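Budget for the Small Stuff First
By Ghassan Hourani

Every September I read equipment requests, and every September they are built the same way. The arm is on line one with a firm price. The controller is on line two. Somewhere near the bottom is a line that says "misc. accessories," with a round number next to it that came out of the air.

I think the form should be turned upside down. Start with the parts that wear, bend, get lost or have to be made to fit your job. Price those for the full life of the machine. Then see what is left for arms.

At Olivares we did it the usual way. We bought a two-arm bench setup through Dititz to try out small gear assembly, and the quote was clean and easy to approve. The accessories line was $659. It was gone in six weeks. After that, every cable, bracket and set of finger pads was its own purchase request, and each request took longer to sign than the part took to ship. We lost 19 working days in the first half of the year waiting on items that cost less than lunch for the crew.

The people who sell arms are not hiding this. Ask and they will give you a spares list. The trouble is on our side. A manager can defend an arm in a meeting, and a box of rubber pads sounds like something the shop should already have. So the pads get cut and the arm stays.

I have heard the argument that a small shop can't plan for wear it hasn't seen yet. The Flodadbridge plant made that case to me and bought a third arm with the money. My answer is to run one job for a month before ordering anything else, and write down what gets replaced. We did that late, and our list came to $165 a month. It is a dull number, and it fits in any budget if it is there from the start.
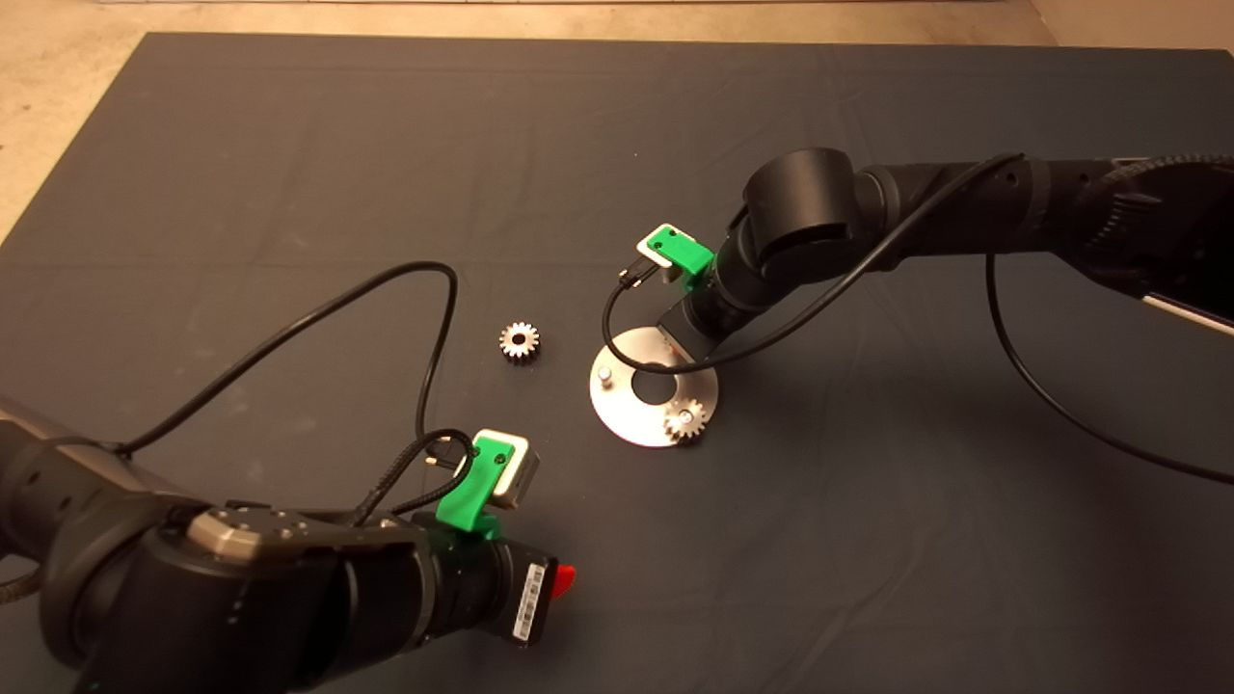
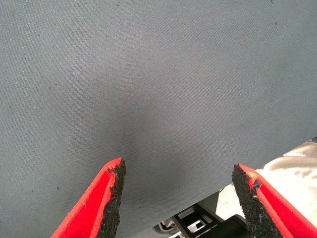
The gripping surface is the line I would fight for hardest. Steel links and motors are rated for years, and a finger pad has no such promise behind it. Look at the black padding on the red fingers, how ragged the edge is near the tip, with little crumbs sticking out. A pad is a cheap thing, and it is also what has to hold a small metal gear. I would put pads on a fixed schedule, paid for in advance, and keep a spare pair of fingers ready to mount.

Cables and camera brackets come next, then plates and pegs, then the cloth on the work surface. Urden, our other site, is writing its request now and has asked for my old form. I sent them a new one with the arm on the last line.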